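Textile Care and Household Practice
Unit 4: Folding Small Cloths
Course handout, Hedham campus, January intake
Instructor: Katia Dal Bello

Students are expected to have read pages 20 to 26 of the course reader before this unit. Practical work takes place in Room 211.

Cloths are to be folded on a plain, light surface cleared of other laundry. Dark fabric shows lint readily, and a pale tabletop allows its edges to be found at once. A crumpled cloth should first be spread from the center outward. Pulling at a single corner tends to turn the hem under.

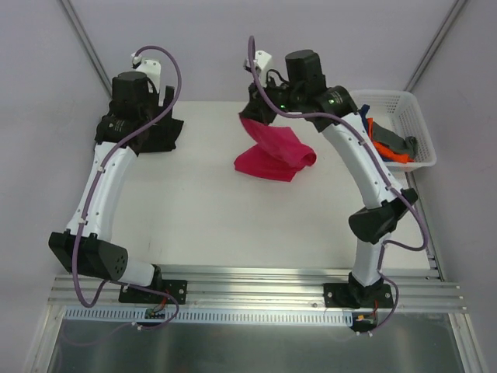

Once the cloth lies flat, bring the two far corners to the near edge and smooth toward the fold. Turn a quarter and repeat. Knitted cloths stretch along one direction and should be folded across it first.

Assessment: each student folds a set of cloths within 60 minutes, including one dark cotton and one knit. Finished pieces are stacked with the folded edge facing the examiner. Uneven corners lose marks; a visible crease from an earlier fold does not.

Requests to change an assessment time go to Mirko Bellini in the course office before noon.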